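8/25/23

Well, what a day! The arm has done it again, and this time it gave me a proper fright. I'd got it set up for the box run, same as yesterday, and it was plodding along nicely until it came to the pink one. It went down for it, stopped with the fingers open, and then the whole wrist started swinging — not a wobble, a great big swing, with me standing right there like a lemon. I hit the stop button and it carried on for another 2 seconds (felt like a week) before it went quiet.

So no tea break for me. I sat down with the log and the wrist camera pictures and went through the lot. The error came up at step 1,381, a joint speed warning, and then nothing at all until the stop. The pictures are a smear from there on, apart from the fingers, which stay sharp because the camera rides along with them.

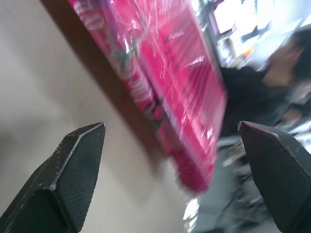
Sofia Tzavaras reckons it's the wrist cable again and that the speed limit should never have been put back up after the last repair. She went a bit quiet when I told her how long the stop took, and then said the arm was staying off until that was sorted, never mind the cable.

She's right, annoyingly. I'd been hoping to get to 864 picks before the Menodthorpe visit and now I shan't get anywhere near. I've taped over the switch, put the speed down to 25 per cent for whenever we do start again, and written to Sorley about a new stop relay. Last time they took until December to answer, so I'm not holding my breath!

My shoulder aches from lunging at that button. Must ring Lefteris in the morning and ask if he's still got the spare cable.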